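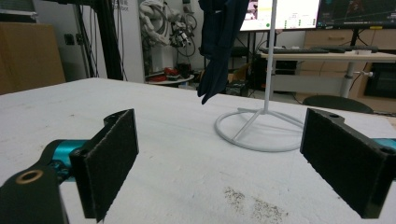

What do we hang the damp cloths on now that the rail by the sink is gone? The white metal stand with the round base, one cloth at a time, and it lives on the white table.

February, 10 in the morning, coffee not working yet. I went through the cloth drawer with Meirion Dafis and we sorted it into keep, wash and rags (the rags pile won by a mile!). The navy ones are all keepers. They're the old Jarndale ones and they still soak up more than the Pokel pack we bought after – those just push the water from one side to the other.

A cloth left twisted stays soggy in the middle, so shake it out before you walk off. I'm as guilty as anyone. Meirion wants a second stand and found one in the Kinnear catalog with a base 5 inches wider, and I said fine, as long as it doesn't eat the whole tabletop.

The white table needs a proper wipe too, there are dark gray specks on it and I'd rather not rub those into clean cotton. Dry brush first, then soap.

Still to do: wash the keepers at 200 ml of the Wedik stuff per load, label the rag bin, ask about the sink rail again.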